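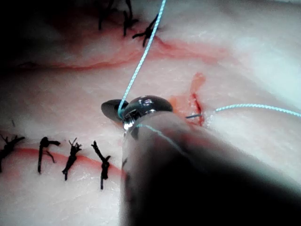 Oltimine, 2023-12-28

So the grasper stuck again! We were on the blue thread, with the black knots from the earlier rows sitting there looking very smug, and the jaws simply wouldn't let go when I told them to. No alarm, no message, nothing on the console.

I pulled the log afterwards (tea in hand, slightly cross). The open command went out fine and the wrist answered 300 milliseconds late, then 195, then it gave up altogether. It's the same thing we had in June, when Idik swapped the drive cable and we all thought that was that. The new one has done 13 sessions.

What bothers me most is the silence. If a jaw is told to open and stays shut with thread in it, I want a loud noise before anyone moves the arm, as one good tug goes straight into the tissue. Molefe are sending 2 spare cables, and I've asked Kilix for a proper jaw fault warning in the software. Until then that instrument lives in the drawer with red tape on it - and I'm using the old stiff one.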